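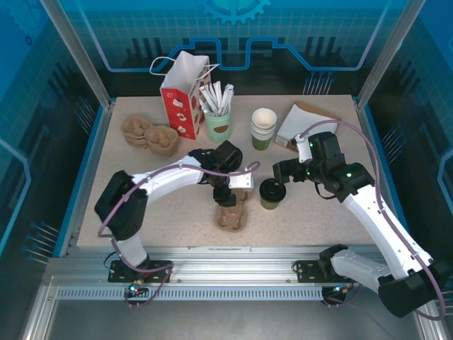

Attachment 1: upright moulded-pulp piece on speckled tabletop

Home My tickets Knowledge base Contact

Ticket 9538: Grelar label printer skips every second label
Site: Biltcombe packing office
Raised by: Petrică Bălan
Opened: 8 Oct 2022

Printer feeds a blank after each printed label. Started when we changed to the Wesano rolls. Restarted it twice, no change.

Radu Bratu: Please check the label length in the driver. The old rolls were 38 mm.

Petrică Bălan: Driver says 38. New labels measure 35.

Radu Bratu: Set it to 35, then hold the feed button for 5 seconds to recalibrate.

Petrică Bălan: Done. Printed 12 in a row with no blanks.

Status: Closed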